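Unit 7: Diffuse Reflection and Surface Luminance

A matte surface scatters incident light in all directions. For an ideal diffuser, luminance equals illuminance times reflectance divided by pi. Viewing angle does not enter.
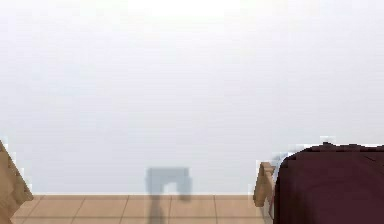
One student in the January section objected that painted walls are never ideal diffusers. The objection is correct at grazing angles, where gloss rises. For this course, apply the ideal model up to the limit in Table 2.

Problem set: Wimcombe reader, p. 338.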